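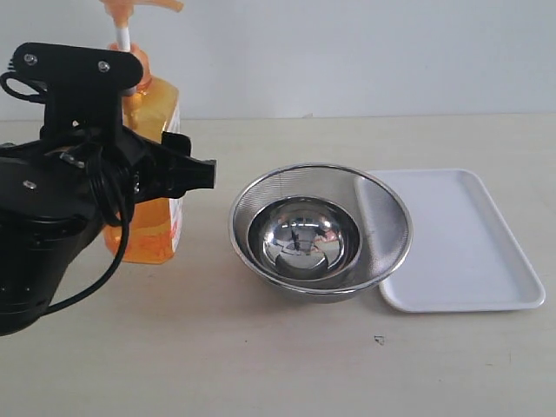
Teaching by hand and by remote control: frequently asked questions

These are the questions we receive most often from people who start to work with the Wulik arm at the Altine training rooms. The answers are for kitchen and table tasks. If you work with the Morrison cart, please read the other page, because the speeds and the safety distances there are different.

Do I need to know programming?

No. You show the task, and the system records the positions of the arm and the gripper together with the camera pictures. You will use a start button, a stop button and a pedal for marking the end of an attempt. Changing the settings file is possible, but please ask us before you do it.

What is the difference between guiding by hand and remote control?

When you guide by hand, you hold the arm itself and move it through the task. You feel the weight and the contact directly, and beginners usually learn this in one morning. The disadvantage is that your own hands come into the camera view, and this makes the recording less useful for training.

With remote control you sit at the second desk and move the small leader arm. The Wulik arm copies your movement with a short delay. The pictures are clean, but you must get used to judging depth with your eyes only. Most tasks in our current plan are recorded this way.

How many demonstrations does one task need?

For a simple pick and place with one object we ask for 100 good demonstrations. For tasks with two or more objects that touch or sit inside each other, we ask for more. The longest one until now, taking a small bowl out of a strainer and putting it on a tray, has 870 recordings from several operators. We did not expect so many when we began it in February.

Why are metal bowls so difficult?

There are two reasons. A polished bowl works like a mirror, so the camera sees the gripper and other objects reflected in it, and the model can take a reflection for a real thing. Also, when one bowl is nested in another, the two rims may be close together and the jaw can catch both of them. Approach the inner rim slowly, close the gripper halfway, lift a little, and wait one moment before you continue. If the strainer comes up too, open the gripper and try again in the same attempt. Do not stop the recording. Corrections of this kind are valuable to us.

Should I remove the objects that are not part of the task?

Please leave them. A bottle of soap standing behind the work area is normal for a kitchen, and the model has to learn to work next to it. You may move such objects a few centimeters between attempts. What we do not want is a table that looks exactly the same in every recording.

Where should the bowl and the tray be placed?

Any place that the arm can reach without stretching fully. Turn the tray sometimes, so that it is not always parallel to the edge of the table. It may also touch the strainer or lie partly under its rim -- this is a harder case, but we need it as well. In a set of 100 we would like to see at least a quarter with objects touching.

What do I do with the cable?

Look at it before every session. It must have enough slack for the wrist to turn, but the loop should not drag over the objects or pass in front of the camera. After a change of the gripper, turn the wrist slowly to both ends of its range and watch the loop the whole time.

I made a mistake. Should I delete the recording?

Only if the arm hit the table hard, or if you put your hand in the work area. A dropped bowl is kept and marked as failed. In the last review we had 174 failed attempts, and they were used for training the part of the system which recognizes a failure.

How long may I work without a break?

Work in blocks of roughly 40 minutes. Tired operators make quick and angular movements, and the arm learns these also.

How do I send my recordings?

At the end of your block, choose Upload in the Cerora program and wait for the green mark. Large sets can take some time. If the mark is still yellow after 3 tries, leave the computer on and write to the help desk -- the files remain on the local disk and will not be lost.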